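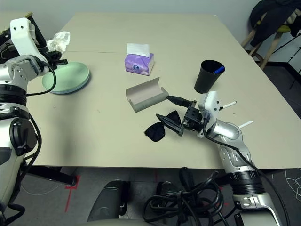
The reviewers at Isine wrote after our last report that a gripper trial tells them little unless the two arms are tried on the same objects, in the same session, with the same person setting up the table. We agree, and the work described in this report was planned that way.

December
By the Plarnov bench team

Work this period went on comparing two sets of jaw settings on the two-armed bench, using small household things. The first, which we call Aranda, closes slowly and stops at a low force. The second, Alon, closes faster and holds harder. The fingers are the same black parallel pair in both cases, so any difference comes from the controller.

We ran 400 attempts with each setting on the main set of objects and a further 30 in total on the sunglasses, which were added late. That makes 830 attempts for the period.

Plates gave little trouble. Both settings can lift one by the rim if the lower finger gets under it, and most misses came from an approach that was too steep. The tissues went better with Aranda. Alon tended to drag the box along with the tissue, and we had to put it back in place between attempts.

The sunglasses are harder. The task is to pick them up folded, by one temple arm, and bring them to an open case.

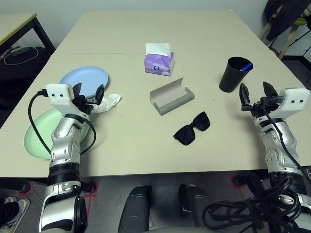
With Alon the arm gets a firm hold but the glasses tend to swing when the wrist turns, and the lenses catch on the side of the case. With Aranda they swing less, though they slipped out of the jaws more often. Of the 30 attempts, 23 ended with the glasses in the case. The number is too small to say which setting is better, and we would ask that it isn't quoted as a result yet.

Two problems cost us time. The case slides when it is touched, so the position the controller expects is soon out of date. We now check it again before the final move. The dark lenses are also poorly picked up by the depth camera, and for the moment we aim for the temple arm and ignore the lenses altogether.

Spending is in line with the plan. We have not bought new fingers and don't expect to before the next report. The money set aside for them could go towards a second depth camera if Isine is content with that, and we would need an answer before we place the order.

Next we will repeat the sunglasses task with a setting halfway between the two, and then move on to closing the lid of the case with the free arm. The logs for all attempts are in the shared folder, sorted by setting and object.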